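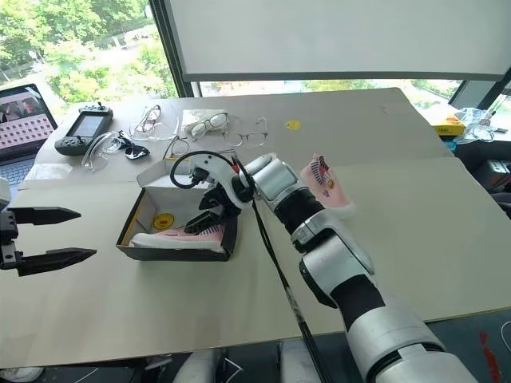

A shoebox is a rigid or folding container, usually of paperboard, made to hold one pair of shoes during transport, storage and sale. It protects the shoes from dust and crushing, carries the information needed to identify them, and allows pairs of irregular shape to be stacked in regular rows. Most boxes are rectangular, with either a loose lid or a flap joined to the back wall. The interior is often left plain, as in the box with a black rim and white inner walls, where a round yellow sticker on the side wall stands out clearly beside a pink knitted shoe. Shoes with soft uppers are commonly laid on their sides, which allows a shallower box than would be needed if they stood on their soles.

Construction
The two principal types are the lift-off lid box and the hinged box. The lift-off lid box consists of a tray and a separate cover, the walls of the cover reaching part or all of the way down the tray. The hinged box is cut from a single sheet, the lid remaining attached along one long edge. It cannot be separated from its lid in a stockroom, but needs clear space behind it when opened.
Boxes may be delivered ready made or flat. Flat boxes are folded at the point of packing and held by tabs or glue. They take up less room before use, although their corners are generally weaker than those of a rigid box covered in paper.

Packing
In the usual arrangement the two shoes lie heel to toe, soles facing the long walls. A sheet of tissue is placed between them to prevent rubbing and is then folded over the top. Paper or moulded stuffing may be put in the toes to keep the shape of the upper. Boots are packed in longer and deeper boxes, and children's shoes in smaller ones, sometimes with several sizes of shoe sharing one size of box.

Labelling
The main label is normally fixed to a short end, where it can be read while the box is in a stack. It gives the style, colour, size and article number, often with a barcode. Further stickers may be applied to the inside or outside to record a price change, an inspection or a return. There is no general agreement on their colours, and each shop or warehouse follows its own scheme.

The Savamden collection
A collection of shoeboxes is kept at the Savamden museum in Plekau. It was begun by Bent Eskildsen, a retired shoe retailer, and comprises 2,942 boxes from 140 makers. Of these, 67 still contain their original tissue. The largest single group comes from the former Ravn factory, which used the same grey lift-off lid box for most of its production. The collection is open to visitors each June and to researchers by appointment.

Other uses
Empty shoeboxes are widely kept in the home for letters, photographs, receipts and small tools. For long-term storage of paper, archivists recommend acid-free boxes of similar size, as ordinary board may discolour its contents.

See also
Corrugated fibreboard
Shoe tree
Tissue paper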